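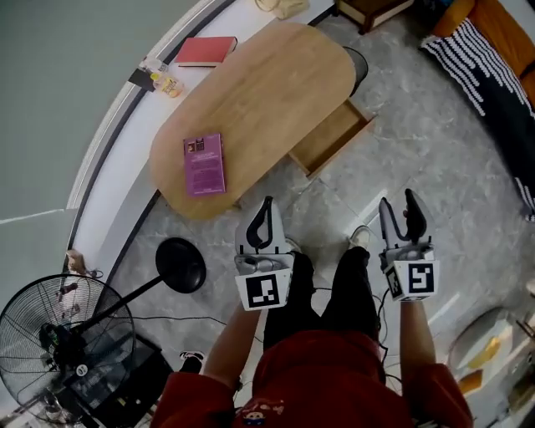 Un petit personnage de dessin animé imprimé sur un haut rouge à manches longues.

COMMUNIQUÉ DE PRESSE

Umo remet en ligne 200 épisodes de séries animées pour la jeunesse

La plateforme Umo ajoute à son catalogue francophone 200 épisodes de séries animées issues du fonds du studio Preltavari. La mise en ligne commence un jeudi de janvier, à 7 heures, et se poursuit ensuite chaque semaine à la même heure.

Le premier lot comprend l'intégrale de « Pristus », série d'aventures sur un gardien de phare et sa nièce, jusqu'ici visible uniquement en rediffusion partielle. Les épisodes sont proposés dans leur ordre de production, avec le générique d'origine. Les deux téléfilms tirés de la série suivront en février.

Les copies ont été numérisées par le laboratoire Harries à partir des négatifs conservés par le studio. Le format d'image d'origine est maintenu. Pour quatre épisodes dont la bande-son française était incomplète, les passages manquants sont diffusés en version originale sous-titrée - aucun nouveau doublage n'a été enregistré.

Avec cet ajout, le rayon jeunesse d'Umo passe de 1 048 à 1 248 épisodes. Tous sont accessibles depuis un profil enfant, sans publicité et sans lecture automatique. Les parents peuvent fixer une durée quotidienne de visionnage dans les réglages du compte.

« Les familles nous demandaient ces séries depuis l'ouverture du service. Il a fallu retrouver les contrats de plusieurs auteurs avant de pouvoir les proposer, et nous avons préféré attendre d'avoir les saisons complètes », déclare Siv Eklund, responsable des programmes jeunesse d'Umo.

L'offre est comprise dans l'abonnement standard, sans supplément. Le téléchargement pour un visionnage hors connexion est possible sur téléphone et tablette. Il sera étendu aux ordinateurs au printemps.

Les journalistes peuvent demander un accès temporaire au catalogue, ainsi que la liste des épisodes et leurs dates de mise en ligne, auprès du service de presse d'Umo.

Contact presse : Umo, service de presse, programmes jeunesse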